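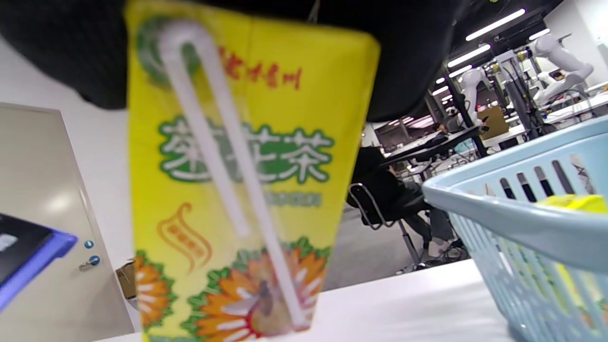
1/ Chrysanthemum tea: a thread. Or a thread on putting away chrysanthemum tea, for the small crowd that would rather hear about that.

2/ The carton is lemon yellow with flowers all over the bottom, and it comes with its own bendy straw stuck across the front, right over the name of the drink. I can't read the name anyway, so no harm done. Myung-ja Yeo told me what it says and I've been repeating it with great authority ever since.

3/ I bought my first one at Rerkari, the grocery at the bottom of my street, because I wanted something cold and the fridge was closest to the door. It tastes like someone described a flower to a cup of sugar water. I've gone back every week since January.

4/ Which means I now have a juice box situation. I am a grown woman with a mortgage.

5/ For a while they lived on the pantry shelf, standing up, next to the rice. Every time I reached for the rice one of them jumped. A full carton landing on a bare foot is heavier than you'd guess from looking at the flowers.

6/ Then they lived in the bag they came home in. I don't want to talk about the bag period.

7/ Enter the light blue basket. Plastic, thick rim, slots down the sides. It was sold to me as a "storage solution" by a shop called Starkudau, for about 5 dollars, and I have had more use out of it than out of the dining set.

8/ The slots matter. I owned a solid bin before this and whatever went into it was gone until the next move. With slots you get a stripe of color through the side and you know, from across the room, that the yellow stuff is in the yellow stuff's place.

9/ My method, if you want to call it one: clear the table. Put the basket on the table. Put things in the basket. Gisela Ulloa, who alphabetizes her spices, asked if there was a step missing. There isn't, Gisela.

10/ OK, one note. Don't drop the cartons in from a height. The straws are only stuck on, and once they come off they go to the bottom and you'll be drinking with scissors and hope.

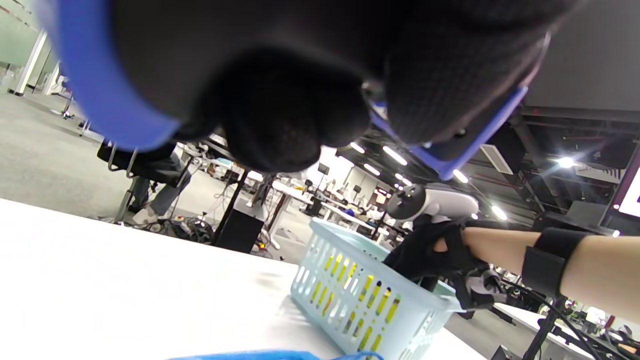 11/ And keep the basket near the front of the table while you're filling it. I used to park mine at the back, and then I'd lean over and drag a sleeve through whatever else was out.

12/ Somebody is going to ask why I don't lay them flat. I tried flat. You fit more in, and then you want the one underneath, and the whole arrangement has opinions.

13/ Somebody else is going to ask about the sugar. Please don't.

14/ The basket goes on the low shelf when it's full, handy for me and unfortunately also for my nephew, who has figured out the straw.

15/ My photo library currently holds 2,870 pictures and a troubling share of them are groceries. I did look into sorting those too. I don't think they make the basket.

16/ Going down to Rerkari before they close. We're out of rice.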